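Clearing a jaw that sticks part-closed (fault 3197)
Prolurness garment handling notes
Last changed 22/06/2024

Applies to the hand-held grippers used in pairs for folding work, with Leltard as the recording software. If you are using the fixed arms in the Jacobs room, the linkage is different and you need the other page.

What goes wrong

You squeeze the trigger, the fingertips close on the fabric, you let go, and one side comes back only part of the way. Sometimes it frees itself a moment later with a small click. Sometimes it stays where it is until you push it. Leltard shows fault 3197 if the measured width and the trigger position disagree for longer than 2 seconds. If the jaw frees itself sooner than that there is no fault, only a recording in which the width trace is wrong, and those are harder to find afterwards.

We lost most of a morning in June to this. The fault had come up once early on, been cleared on the screen, and the person folding carried on. The jaw was hanging on to knitwear after each release, so every jumper was being dragged a little out of shape and then straightened by hand before the next fold. None of it could be used. We also found a pulled loop in one of the cardigans.

The cause was fibre. Wool and acrylic fluff had wound itself round the outer pivot on one linkage arm, underneath the pivot cap, where it does not show when the jaw is closed. Ribbed knits shed more than anything else we handle. Towels are the next worst.

Before you start

Stop the recording in Leltard and mark the take as bad. Do not just clear the fault. Clearing it removes the warning but leaves the take in the good list.

If the jaw is still holding fabric, do not pull the gripper away. Support the cloth with your free hand close to the pads, then push the stuck fingertip outwards with a thumb on its black back. Keep your fingers out of the gap between the pads and away from the cut-outs in the brackets. The spring is not strong enough to injure you badly but it will pinch, and when the fluff gives way the arm moves all at once.

Switch the gripper off. Unplug the cable as well if yours has one fitted.

You will need:
blunt tweezers
a stiff dry brush (an old toothbrush is fine)
a lint-free cloth
the small driver from the Jodovis kit
a lamp you can move

Leave the oil in the cupboard. Oil on the pivots collects more fluff and sooner or later ends up on the pads, and from the pads on to somebody's clothes.

Cleaning the linkage

1. Hold the gripper with the grooved panel facing you and let the jaw open as far as it will go. Put the lamp to one side so that the light falls across the arms.

2. Look at the outer pivots first, the smaller ones. Fluff here looks like a thin grey or coloured ring under the edge of the metal. Compare left with right. If one side has a ring and the other has not, you have probably found it.

3. Pick at the ring with the tweezers until you have a loose end, then turn the arm slowly and draw the thread off in the same direction. If it snaps, find the new end and carry on. Do not cut it with a blade. The arm edges are easy to score, and a scored edge catches fabric.

4. Do the same for the large inner pivots beside the grooved panel. These foul less often.

5. Brush out the bracket on each side, working from the housing outwards.

6. Only if the arm is still stiff, loosen the cap on that one pivot with the driver by a quarter turn, brush again, and tighten it until it just stops. An overtightened cap gives exactly the same fault as fluff does, and we have had one gripper come back twice for that.

7. Wipe both blue pads with the dry cloth. Check for a lifted corner. A pad that is coming away at the corner will hook a knitted loop, and it needs replacing before the gripper is used again.

Put the fluff in the bin. Left on the bed it goes straight back into the next gripper.

Checking it by hand

With the power still off, open and close the jaw slowly 20 times. You are feeling for a place where the movement changes. Both fingertips should arrive together and leave together. If one side lags at the same point every time, go back to step 2 on that side.

Do the other gripper of the pair now, even if it has shown no fault. They work over the same clothes and fill up at much the same rate.

Switch on, plug in and run the width check in Leltard. Close the jaw fully when it asks, then open it fully. The two readings should match the values on the label inside the case lid. If the closed reading is high, there is still something between the pads or the zero has moved. Clean again before you reset the zero. Resetting it over a dirty pivot hides the problem for a day or so and then you are back here.

Trying it on knitwear

A flat cotton cloth is no good as a test, as it slides out of a sticky jaw without any trouble. Use a ribbed jumper.

Lay it out on the bed with the hem towards you and flatten the body. Bring one gripper in low over the hem with the jaw open, close on a single layer, lift it a little and release. Watch the fabric, and leave the screen for later. The knit should drop straight away and should not follow the pad sideways. Then do the same with the other gripper, and after that with both together.

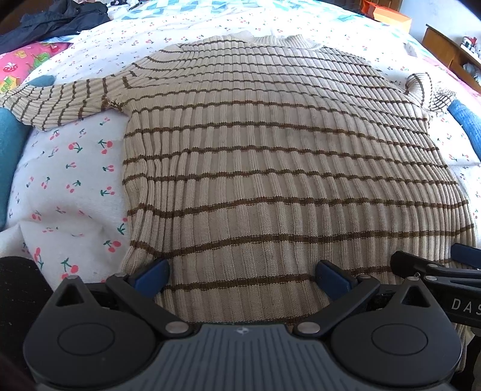

Striped ribbed jumper laid out on the bed, blue pads open over the lower edge.

A striped jumper suits this well. The stripes run across the ribs, and if a pad drags on release you will see a stripe pulled out of line near the hem. On plain knitwear you can easily miss it.

If the test is clean, make one short recording, play it back and look at the width trace. A good release is a steep line. A step or a shoulder on the way up means the jaw is still catching, even though no fault was raised.

If the fault comes back

Same gripper, same side, same day: take it out of use and put a red tag on the handle. Write the side on the tag. The likely causes are a bent arm or a weak return spring, and neither is a job for the folding room.

Both grippers at once: suspect the cable or the Leltard settings before the linkages. Check that the left and right units have not been swapped in the setup screen.

How often to clean

After every 2 sessions of knitwear or towels. Shirts and trousers can wait until the weekly check. Write it in the log in the case lid, including the times when you looked and there was nothing there.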